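Idora Printed Cloths, from Zervas

We've sold these soft dark cloths for years, and I still keep one on my own chair! Most of it is plain and deep in color, which sets off the bright print so nicely,
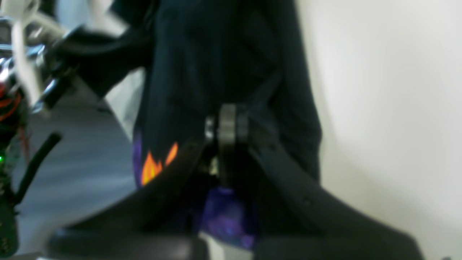
and they fold down small enough for a coat pocket or a kitchen drawer. Chenxi Guo picks the prints for us every October.

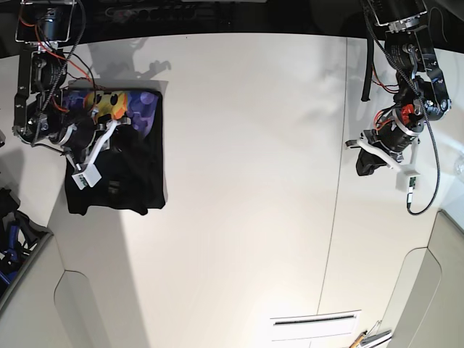 Black with purple and blue panel, laid flat

Price: $39, or $42 gift wrapped. Plain colors are the same, dark teal included.
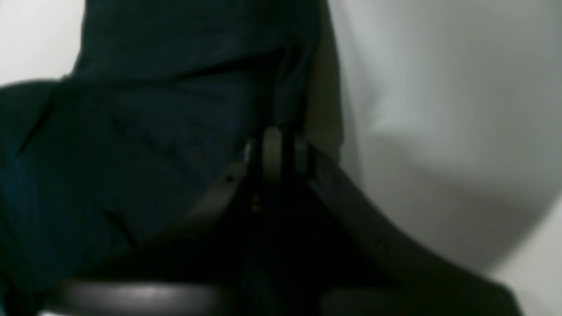
Care

Wash cool, inside out, and hang to dry.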